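4.2 The open day

The toy kitchen task was shown to the public at the Rullow open day in October. We had planned a talk with slides. The slides lasted until the first child in the room noticed the strawberries, and from then on the arm did the talking. It ran on the Istum controller with the settings of Section 3, and visitors were free to request an item by name.
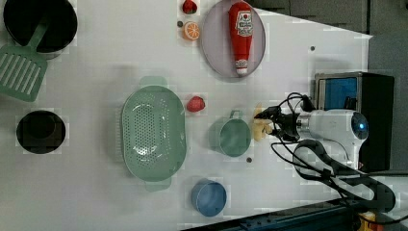

Figure 3. The toy kitchen table, seen from overhead, with the gripper near a small pale yellow food item.

Over the day we logged 138 requests. Ketchup was the clear favorite, for reasons the literature does not address. Adults tended to ask for the colander, then explain to their children why it would be difficult. We did not correct them, as they were mostly right: the Sestetti grasp planner scores thin rims poorly, and it had been trained on 1,000 grasps that included very few of them.

The yellow food drew the longest discussions. Visitors disagreed on what it was meant to be, and so did our labels, which used two names for it. Of the requests for this item, 23 had to be repeated before the language module settled on a target. We have since merged the labels.

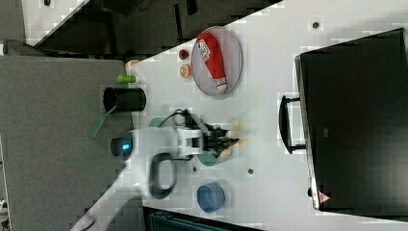
Figure 4. The arm at work above a teal plate, with yellow pieces near its fingertips.

Eight visitors asked whether the system could also wash up. It cannot, and the Landeg benchmark does not score it. A more useful complaint concerned speed. Several people walked off to get coffee in the middle of a request and came back to find it still in progress. Timing results from the lab, where the audience is paid to wait, are given in Section 4.3.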